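Children's Television Should Let Its Characters Rest

By Prodromos Margaritis

Friday, November 18, 2022

The announcement that Cumgate will return in January with a new series, a mobile game and a line of collectible figures has been received in the trade as good news. I would ask my colleagues to consider whether it is good news for the children who watch it.

Cumgate began as a modest program. Its first season was made by Panagiotou, a small studio in Nurkcombe, and it told short stories about neighbors who repaired things together. It now carries 100 episodes and a catalog of 560 licensed products. The stories have changed accordingly. New characters arrive in nearly every episode, are given a color and a catchphrase, and are seldom heard from again once the figure has reached the stores.

Licensing pays for a great deal of children's programming, and this writer does not propose to abolish it. Broadcasters have fewer sources of revenue than they once had, and a studio must meet its payroll. The difficulty lies in the order of events. When the toy line is approved before the scripts are written, the writers are left to fill in the space between products.
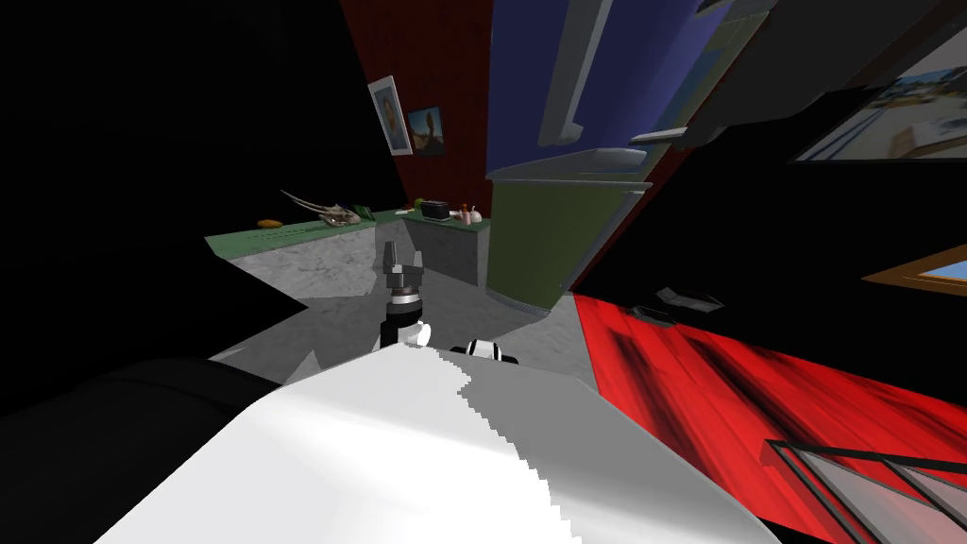

Rornness offers a useful comparison. Its producers kept the same six characters for four seasons and declined to license any of them until the second had aired. The audience was smaller, yet families stayed with it, and the books that followed sold well.

Commissioning editors could ask for the same restraint. A delay of one season between broadcast and merchandise would be a reasonable condition of any new contract, and it should be written into the agreements now being negotiated for next year.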